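Okay party people, can we talk about the signature cocktail? I'm over it! Every shower, every game night, every backyard birthday now comes with a chalkboard and a drink named after the dog, and I think we'd all have more fun without one.

My cousins rented the upstairs room at Brala in November for my aunt's retirement, and the drink was called the Clostik (a long family story, don't ask). Smoked rosemary, two syrups, egg white, a very slow shake. I love my cousin, but she spent the whole first hour of her own mother's party behind a shaker while the line went out to the stairs.
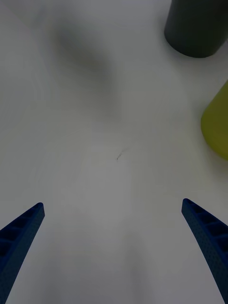
And the food suffers! That's what really gets me. All the money and all the fussing goes into the glass, and then there's one sad tray of crackers. I'd take a big warm pan of baked ziti and a fridge full of soda over that any day of the week. Put out ice, put out limes, let people pour their own. The grown-ups will be fine, I promise, and the kids will think you're a genius.

132 shares

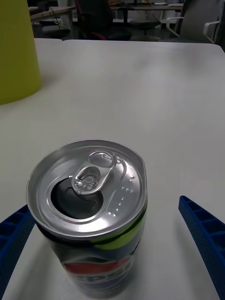
Pop open a Pepsi and call it a party.

I said all this on the Jungate potluck board and got 700 replies, most of them telling me I have no sense of occasion. Maybe! One lady wrote that her guests remember her lavender gin fizz years later. Well, mine remember the meatballs, and they ask for the recipe (it's my neighbor's, she won't give it up, I've tried). 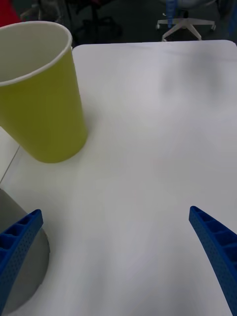
Aigars Paju
Home Entertaining Columnist

Same goes for the glassware, by the way. I used to haul out the good coupes and then hover over them all night like a nervous hen. Paper cups are great. You can hand one to a toddler or your clumsiest uncle, and you get to sit down at the end of the evening with a plate of cold leftovers instead of standing at the sink till 1 a.m.

If mixing drinks is your thing, then go for it, I'll happily take one. Just do it after everybody's eaten, and please, put out more than crackers.

48 comments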